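Notebook, table-clearing work
Monday, January 8, 2024
Present: me, Daranee, Mayuree in the afternoon

First full day back. Spent the morning reading what we wrote in December and most of the afternoon talking about the rota, so there is less bench work in this entry than I would like.

Where we stand. The canteen at Gririco wants the tray return side automated first: plates, bowls and cutlery off the table, scraps out, everything into the racks. We have been calling that job Lis in these notes and will keep doing so. The serving side is Jarna and is on hold until Lis runs a whole lunch without someone stepping in. The lunch in question is 600 covers. At present the return side takes 4 people per shift, and they are on their feet for all of it.

Reread the notes from the canteen visit. Things I had forgotten:

- The crew sort by what is left in the bowl before they sort by the bowl. Soup goes to the left hand, dry scraps to the right. They do it without talking and I did not see it written up anywhere on their side.
- Chopsticks left lying across a plate come off first, always. If the plate is lifted with them on, they roll.
- Bowls with liquid are carried by two hands or slid. Dry ones are picked up by the rim and tipped.
- The person at the end of the belt sets the pace for everyone, and they swap that place when it gets to be too much.

The last one is the one that matters for the rota and we have nothing for it in the plan. If the arm takes the end of the belt, the arm sets the pace and it never asks to swap. Daranee raised this before the break and I wrote "come back to it" and did not come back to it. Putting it at the top of the list now.

Proposal as of today: let the belt speed stay with the crew. A plain dial, on their side, that the arm follows. Costs us some throughput. I can live with that. Gririco may not like it, they asked for a fixed rate in the first meeting. To be discussed.

Demonstrations. Target for the first training set is still 2,000 usable ones across plates, bowls and mixed tables. "Usable" means the start and end are marked and the bowl did not go over. We are short on bowls with something in them. Most of what we have so far is clean tableware, which is quick to reset and teaches the wrong thing, as the canteen's bowls hardly ever come back clean. From this week every session has at least one bowl with contents, liquid or crumbs, and the person demonstrating should take the slower route with it.

Session length. We had people going until they felt tired, which they are bad at judging. New rule is 30 minutes, then swap, then do something sitting down. I did one before lunch and my shoulders noticed the weight of the gear well before the end. Write down the swap times on the sheet by the door. If the sheet is empty I will assume the rule was not kept.

Small fixes, done:
- New labels on the bins of tableware. Speckled yellow bowls together, teal plates together. Please put them back that way.
- Second charger for the controllers.
- Renamed the folders from before the break so they sort by date.

Small fixes, not done:
- Wipe the table between runs. Crumbs build up and then they are in every recording.
- The Inomby log viewer still drops the first few seconds of a run. Workaround is to wait before moving. Ticket is open.

On the jobs question, since it came up at lunch again. Gririco's letter says nobody on the return crew will be let go, and that two of the four places on each shift become "line attendants." There is no description of what an attendant does. From what I understand it would be clearing jams, emptying the scrap bin, and watching. Watching is the part I worry about. It is dull, it is hard to do for a whole lunch, and people who are quick with their hands now would be standing with them in their pockets. I would like the attendants to have real tasks in the cycle, and I would like them to be the ones who correct the arm when it handles a bowl badly, with the correction saved and used. Then what they know about soup and chopsticks still counts for something. It also gives us better data than we can make here.

Asked whether crew members could come in and do a few demonstrations themselves. Waiting for an answer. If yes, they should be paid at their normal rate or better, and it should be in working hours.

Plates and bowls, the return job on the bench:

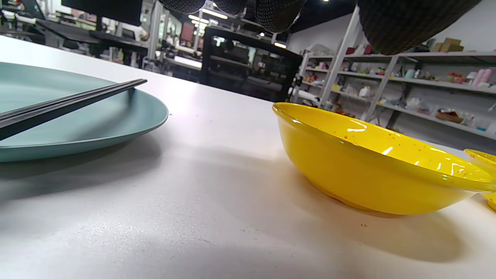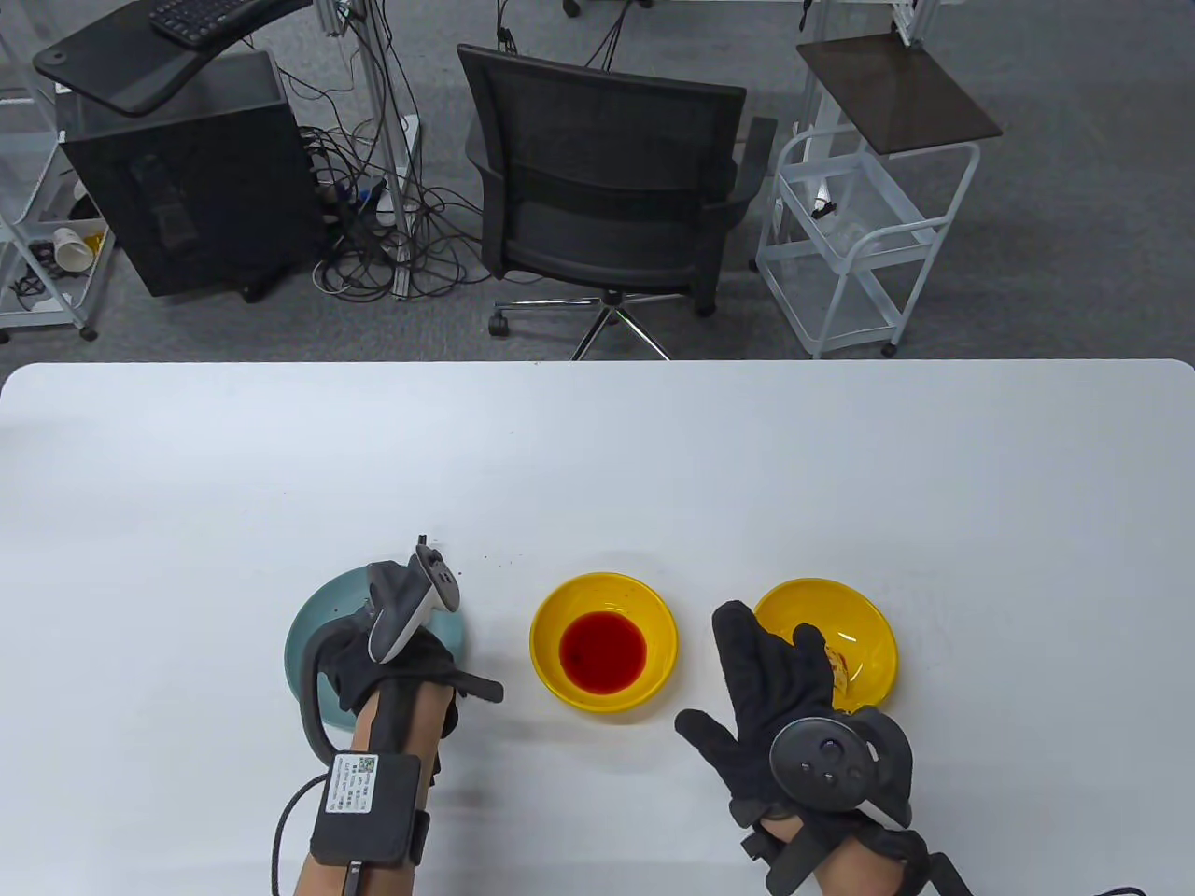
Mayuree read this through before going home and wants it noted that she disagrees about the dial. Her view is that a speed control on the crew's side will be turned up by whoever is under pressure from a supervisor, and that the crew would be better protected by an upper limit agreed in writing, with the dial only going down from there. She also thinks the attendant job should be written together with the people who will do it, before we show Gririco any numbers, and that a letter with no job description in it should not be treated as a promise. She will draft a page on both for Daranee to go over.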